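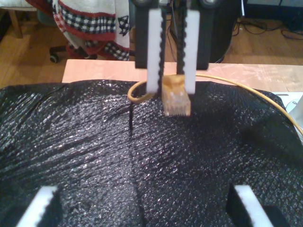

4 Connecting the network cable

4.1 Before you start

This section covers the patch cable between the Viser control unit and the network outlet or switch. Connection of the mains supply is described in section 3 and must be complete before you begin. The control unit should be switched off at the rear switch.

You will need:

One patch cable with an RJ45 plug at each end
The cable clips supplied in the Manole accessory bag
A dry, lint-free cloth
A small torch

Any straight-through patch cable in good condition may be used. The colour of the outer sheath has no effect on performance. Where several cables share a route, choose a different colour for each unit or fit a label at both ends.

Caution: Do not connect a telephone cable to the LAN port. Telephone plugs are narrower than RJ45 plugs and can bend the outer contacts of the socket.

4.2 Checking the plug

1. Hold the plug by its body. Do not hold it by the cable or by the locking tab.

2. Turn the plug so that the contact end faces you. Shine the torch on the contacts. They should form a straight, even row, with none standing higher than the others.

3. Look through the plug body, if it is clear or tinted. Each wire should reach the front end of the plug. The outer sheath should pass under the strain relief bar at the rear.

4. Press the locking tab gently towards the body and let go. It should spring back at once. If it stays down or has broken off, replace the cable.

5. Wipe the outside of the plug with the cloth. Do not use solvent, oil or contact spray.

6. Repeat steps 1 to 5 for the plug at the other end.

Note: Plugs may be lightly tinted. The tint does not indicate wear or a fault.

Caution: Do not touch the contacts with bare fingers. Do not scrape them with a blade or a screwdriver.

4.3 Laying the cable

1. Place the control unit in its final position. The LAN port is on the rear panel, 948 mm above floor level when the unit stands on the standard Feltau base.

2. Uncoil the cable fully on a clean surface and let it lie for a few minutes. Remove any twists by turning the free end. Do not pull a twist tight.

3. Run the cable from the outlet to the control unit. Keep it clear of hinges, castors and drawer runners.

4. Fix the cable with the clips at intervals of no more than 600 mm. Close each clip by hand. The cable should still slide in the clip when pulled lightly.

5. Leave a single open loop of slack near the control unit, so that the unit can be drawn forward for servicing.

Note: If the cable has to cross a mains lead, cross it at a right angle. Do not tie the two together.

Caution: Do not run the cable under carpet or across a walkway without a cable cover. Do not fix it with staples or nails.

4.4 Connecting

1. Remove the dust cap from the LAN port and keep it with the accessory bag.

2. Turn the plug so that the locking tab lines up with the notch in the port.

3. Push the plug straight in until the tab clicks. If you feel resistance, withdraw the plug, check which way round it is and try again. Do not rock it from side to side.

4. Pull back lightly on the plug body. It should not move out of the port.

5. Connect the other end to the outlet or switch in the same way.

6. Switch on the control unit at the rear switch.

The link lamp beside the port lights green when a connection has been made. The amber lamp flashes when data is being sent or received. Start-up can take up to 2 minutes, and both lamps may go out briefly during this time.

4.5 If the link lamp does not light

Lamp off, unit running: Remove and refit the plug at both ends. Check that the switch or router is powered and that the outlet is live.

Lamp on, amber lamp never flashes: The cable is connected but no data is passing. Go to menu 9, Network, and check that the port is set to Enabled.

Lamp goes on and off when the cable is moved: Replace the cable. Do not attempt to repair the plug.

Error code N2 on the display: No address has been received. See section 5.3, Setting the address by hand.

If the fault remains with a cable known to be good, contact the Oststead service desk. Have the serial number from the rear panel ready.

4.6 Disconnecting

1. Switch off the control unit.

2. Press the locking tab fully down and hold it.

3. Draw the plug straight out by its body.

4. Refit the dust cap to the port.

Caution: Never pull on the cable to release the plug. Damage to the port caused in this way is not covered by the guarantee.

Store a disconnected cable in a loose coil, away from direct sunlight. Do not fold it or wrap it round the unit.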